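Buscamos técnico/a de seguridad y recuperación de fallos (robots domésticos)

Gimemholm – Centro de pruebas de Markport
Jornada completa, presencial, incorporación en marzo

En Gimemholm enseñamos a robots humanoides a hacer las tareas que usted lleva aplazando desde el fin de semana: la colada, la cama, recoger lo que hay encima de la cama. La mayoría de los días sale razonablemente bien. El puesto que ofrecemos existe por los demás días.

El registro interno de incidencias va por la entrada 522. Muchas son menudencias (calcetín no reconocido, calcetín reconocido como mano propia). La 522 no lo es. Durante una tarea de recogida junto al colchón, el robot perdió la referencia del brazo derecho, interpretó que le faltaban unos centímetros para llegar y empujó. Siguió empujando 12 segundos. La parada de emergencia funcionó a la segunda pulsación, y esa segunda pulsación es el motivo de este anuncio. No hubo heridos. El somier era de los buenos y lo echamos de menos.
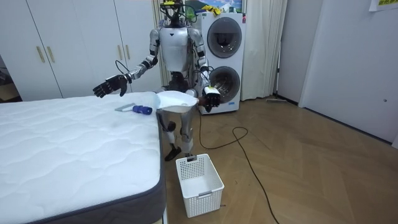 EL PUESTO

La persona seleccionada trabajará en el dormitorio de pruebas, a pie de robot, con Girish Kandpal, responsable de operaciones y autor de casi todas las entradas del registro escritas en mayúsculas. Sus tareas:

– Reproducir fallos de forma controlada, empezando por el 522, hasta poder explicarlos por escrito a alguien que no estaba allí.
– Revisar cada mañana la cadena de parada de emergencia: pulsador, mando inalámbrico y corte de alimentación.
– Vigilar el recorrido de los cables por el suelo. El robot no los mira. Usted sí.
– Decidir cuándo se interrumpe una sesión. La decisión es suya y no la discute ningún jefe de proyecto, aunque pondrá cara de querer hacerlo.
– Mantener al día el protocolo Drakska, nuestro procedimiento para volver a poner en marcha un robot después de una parada. Hoy tiene 2 páginas y una de ellas es la portada.

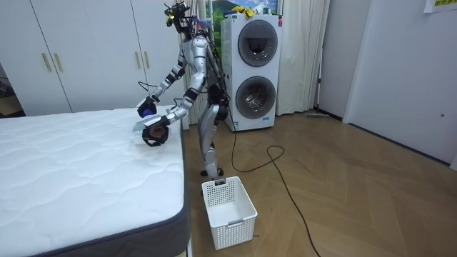 Zona de trabajo: el robot junto al colchón, con el cesto de la ropa a sus pies.

LO QUE PEDIMOS

Formación profesional de grado superior o ingeniería en robótica, automatización, mecatrónica o similar. También leemos candidaturas de gente que viene del mantenimiento industrial y sabe lo que es un par de apriete sin buscarlo. Experiencia con brazos colaborativos o robots móviles, soltura leyendo registros de sensores y conocimientos básicos de evaluación de riesgos en máquinas. Inglés suficiente para entender un manual mal traducido.

Se valorará haber escrito alguna vez un informe de incidente en el que el culpable fuese uno mismo. Si lo adjunta, lo leeremos con cariño.

No hace falta saber doblar sábanas bajeras. El equipo lleva meses con ello y tampoco sabe.

LO QUE OFRECEMOS

Contrato indefinido con seis meses de prueba. Jornada de mañana, de 8:00 a 16:00, sin guardias nocturnas: de noche los robots se quedan sin alimentación y todos dormimos mejor. Formación en seguridad de máquinas a cargo de Bepari, nuestra consultora externa, y un complemento de 799 euros anuales para cursos que elija usted. Botas de seguridad de su talla desde el primer día. Acceso a la lavadora del centro, previa consulta del calendario de ensayos.

CÓMO PRESENTARSE

Envíe su currículum a través del formulario de esta página, con la referencia «Técnico 522», y conteste en media cuartilla a lo siguiente: un robot se ha detenido con el brazo apoyado en el colchón, la pantalla dice que todo está correcto y su compañero quiere seguir porque falta poco para comer. ¿Qué hace usted, y en qué orden?

Las personas preseleccionadas pasarán una mañana con nosotros en Markport. Conviene traer calzado cerrado y el pelo recogido. Respondemos a todo el mundo, también cuando la respuesta es no.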